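**Sorting the picture cards: project report**
Hjalti Juhl, 6 April 2022

So my project was the picture cards! The department at Grurberg has a big pile of printed photo cards that get borrowed for memory exercises, storytelling classes and whatever else people think up, and for years they've lived in shoeboxes. My job was to get them into some kind of order, make a list of them, and find out whether an open wooden organizer is a better home than the shoeboxes. I worked at the table with the angled extension in the Holst room. 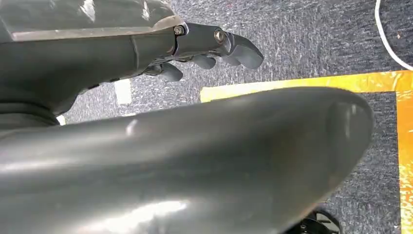
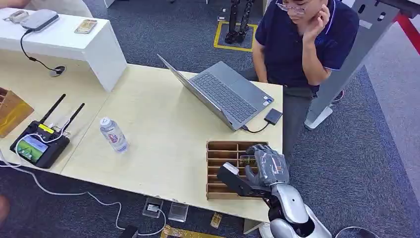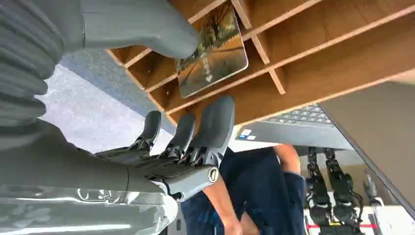
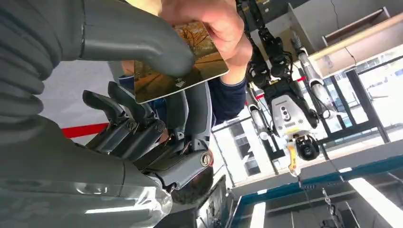
*Figures 1–4. Wooden compartments in 2 and 3, autumn card with the white arrow in 3 and 4.*

## What I started with

The old list said there were 1125 cards. I found 477 that were in good enough shape to use (the rest were bent, doubled up or had simply gone missing since the list was made). The ones I kept are all landscape or street photos, and a lot of them are from the Feltarico set, which has a little white arrow printed near the bottom. The autumn card with the golden trees is one of those, and I ended up using it as my test card for pretty much everything because I could spot it so fast.

I don't know for sure what the arrow was meant for. My supervisor thinks it belonged to a game where you pass the card along, and I found half a rule sheet that sort of agrees with her. I left the arrows out of the sorting completely.

## The box

The organizer is a shallow wooden one with rows of narrow compartments. I liked it right away because you can look down into the whole thing at once. With the shoeboxes you have to flip through everything with your thumb, and by the time you've found your card you've shuffled six others out of place.

My first plan was to sort by season, so winter at one end and autumn at the other. It sounded great and it was a mess. What do you do with a photo of a bare beach? Or a street at night? I argued with myself over those for an entire morning and then dropped the whole idea.

The second plan was to sort by what takes up most of the photo: trees, water, buildings, roads, sky. Much better! There were still a few fights (the autumn card has trees *and* what could be a path or a road, so it moved back and forth twice before I let it be trees), but I could do a full handful without stopping to think.

## The list

I kept the laptop open on the same table so I could type each card in as I went. Every card gets a short name, a group, a compartment and a note on its condition. I started with long names like "golden trees by the path, late October feeling" and had to go back and shorten every single one, which took ages. Please just use two or three words from the start.

I also keep the list in two places now. In December I lost a whole evening of typing when I closed the wrong window, and I'm still a bit sore about it.

## What went well and what didn't

Finding a card is a lot quicker. I asked people from my class to look for a card by name, first in a shoebox and then in the organizer, and every one of them liked the organizer more. I didn't time them, which I should have, so all I can report is that they said so.

Putting cards back is the weak spot. People drop a card in whatever compartment is closest and walk off. I tried tiny paper labels from Havmont on the dividers, but the edges are so thin that the labels curled up and fell in with the cards. Writing the group name on the back of each card worked better, though I've only done the trees and the water so far.

The organizer doesn't have a lid either, and that's a problem if it has to be carried to another building. For now it stays in the room and people take out the cards they need.

## Left to do

- Write the group name on the buildings, roads and sky cards
- Go through the bent ones again and see if any can be pressed flat
- Ask whether the other half of the Feltarico rule sheet is in the storage closet
- Print the list and leave a copy next to the cards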